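Guides > Desk and Home > Lencho Desk Lamp > Section 2: Setting up and first use

Section 2: Setting up and first use

Read this once before you start and once more when you have a part left over.

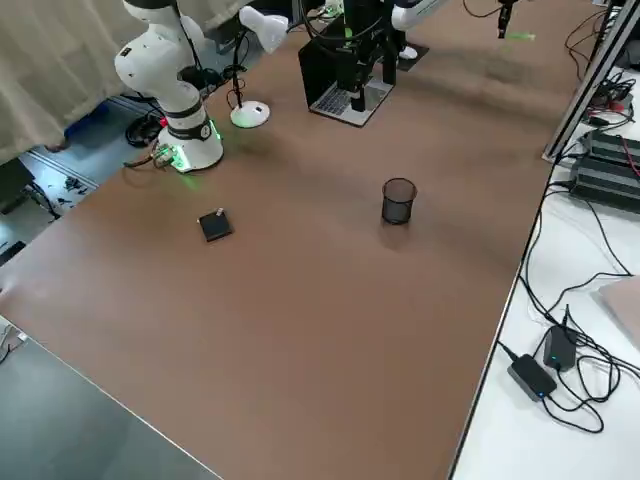 The Lencho comes in 2 boxes. The larger one holds the lamp, and the smaller one holds the things that make it a lamp. If only one box has reached you, wait for the other. Grurkport sends them out together and the delivery firm takes a broader view.

2.1 Before you begin

You will need a flat surface, a wall socket within reach, and a cross-head screwdriver. The screwdriver in the box fits the screws in the box and no other screws yet made. Please do not throw it away, as you will want it in Section 5.

Lay the parts out on a towel. The neck clip is small and dark, and it rolls.

CAUTION: Keep the plug out of the wall until step 9. Earlier editions of this guide said step 6. Follow this edition.

2.2 Putting the lamp together

1. Turn the base upside down and peel off the paper ring. Leave the felt where it is. The felt comes off just as easily, and a number of customers have sent it back to us with their compliments.

2. Feed the cord through the hole in the base from below. Pull through enough to reach your elbow.

3. Push the neck into the collar until it clicks. A second click means the neck has come out again.

4. Slide the neck clip over the join with the narrow end upwards. Both ends look narrow. The right one has a notch.

5. Tighten the 2 base screws by hand, then give each a quarter turn with the screwdriver. Stop there. The collar is strong but it holds a grudge, and a stripped thread is not covered.

6. Screw the shade on clockwise. It should sit level with the rim of the holder. If it wobbles, unscrew it and begin again. Pressing harder has never helped.

7. Fit the bulb. Use the one supplied or an LED bulb of the same fitting.

8. Stand the lamp up and bend the neck a little each way. Some stiffness is normal for the first week. A crunch is not, and you should go back to step 4.

9. Plug in and press the switch on the cord.

NOTE: If nothing happens, check that the wall socket is on. We are obliged to mention this, and so is whoever answers the phone.

2.3 Where to put it

Place the base at least 50 cm from curtains, paper stacks and anything else that would make an interesting fire. If you write with your right hand, stand the lamp on your left, and the other way about. Otherwise you will spend your evenings working in the shadow of your own fist.

Lower the shade until you can't see the bulb from where you sit. If somebody across the table can see it, they will tell you.

Don't hang anything on the neck. This includes headphones, keys, tea towels and, in one letter we have kept, a ham.

CAUTION: The shade gets warm in use. Move the lamp by its base.

2.4 The timer

The Lencho has a built-in timer, set by holding the switch down.

1. Hold the switch until the light dims once. The timer is now on and the lamp will turn itself off after 152 minutes. We asked the factory why. They said it was the nearest they could get to two and a half hours, and seemed pleased with it.

2. To cancel, hold the switch until the light dims twice.

3. If the light dims three times you have found the test mode. Unplug the lamp, count to ten, and plug it back in.

NOTE: Owners of the older Gestero lamp will remember a remote control. The Lencho has no remote control. It was felt that people had lost enough of them.

2.5 Cleaning

Unplug the lamp and let it cool. Wipe with a soft, slightly damp cloth. Polish leaves the shade sticky, and dust loves a sticky shade. Spare neck clips are sold as part 492, in bags of more than you will need until you drop the bag.

Section 3 deals with flickering, humming and leaning.

Reader comments

mostlyindoors: Step 3 is right about the second click. I got to five.

T_in_the_attic: Can the felt be ordered separately? Asking after step 1.

Grurkport Help: Yes, it's on the spares page at Mostemeo, under "felt, regretted".

lefthanded_ned: First manual I've read to the end. Lamp still leans a bit though.

Grurkport Home Lighting | Spares and repairs through Mostemeo | Contact us | Copyright Grurkport, all rights reserved | Back to top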